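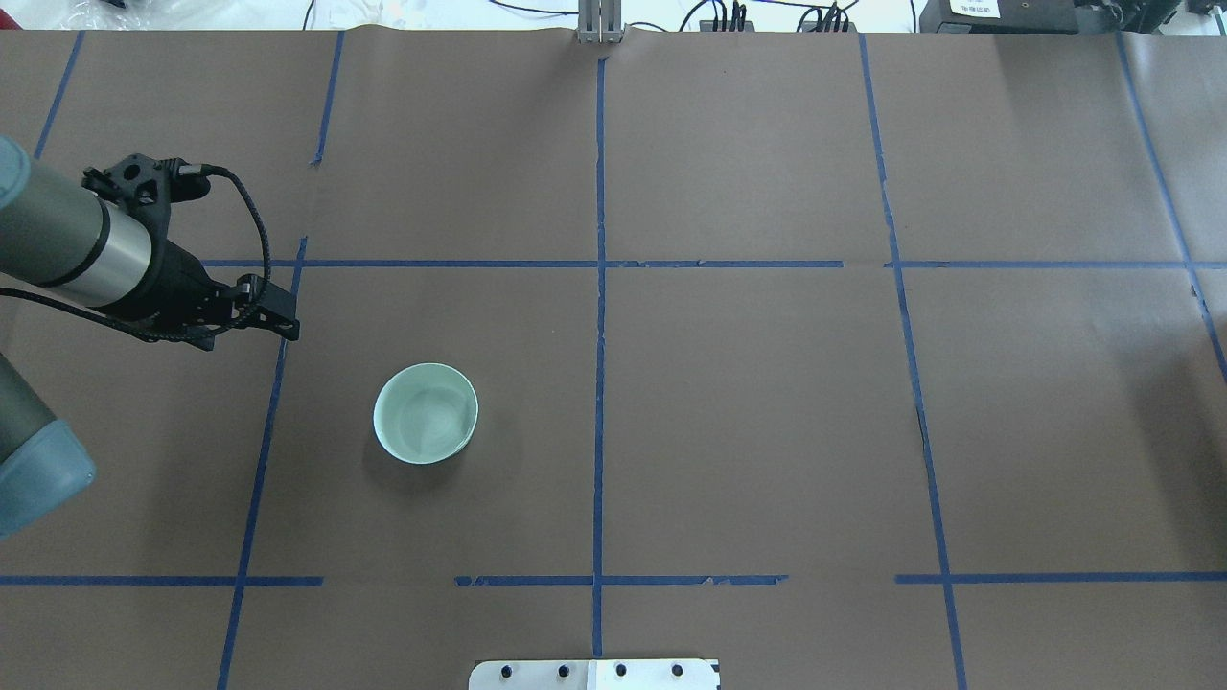 Frans Brouwer wrote back within the hour that I should skip the Rullbridge starter kit and put the money into a better gripper, as the one in the box would let me down on anything soft. He has owned more arms than I have, so I took that seriously. I bought the kit anyway. I've now run it for most of January and I have a fair idea of what you get.

The kit comes as an arm mount, a gripper with plain fingers, a wrist camera and a license for the Rullbridge task software. You supply your own arm and table. The mounting took me an evening. The manual is 55 pages long and the part you need starts on page 50, after a lot about the license.

Setup of the work area is the part I liked best. The software wants the table split into cells, and you tell it which cell to pick from and which to place in. The cells don't have to be perfect. Mine aren't square and it coped fine after I ran the calibration a second time.

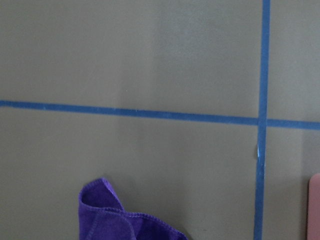

Soft items are where Frans had a point. The fingers are smooth and hard, and out of 125 tries at picking up fabric I'd call nearly half of them clean. Part of that is the camera, I think. With a crumpled cloth like the purple one I use, there are folds and hems going every which way, and the software has to choose one to grab. A raised fold is the best case. It also doesn't care for worn tape — the scuffed bit just under the crossing threw off the cell detection twice before I turned the sensitivity down. Lighting matters too, so try it with your overhead lights both on and off.

Bowls are easy once you set the grip height. I had to lower mine a little from the default.

Support is by email only. Two of my questions got a proper answer the next morning, and the third is still open. Soft finger pads are sold separately, and I've ordered a set. If they fix the cloth problem I'll add a note to this post. Until then I'd say buy the kit for hard objects, and hold off if laundry is what you have in mind.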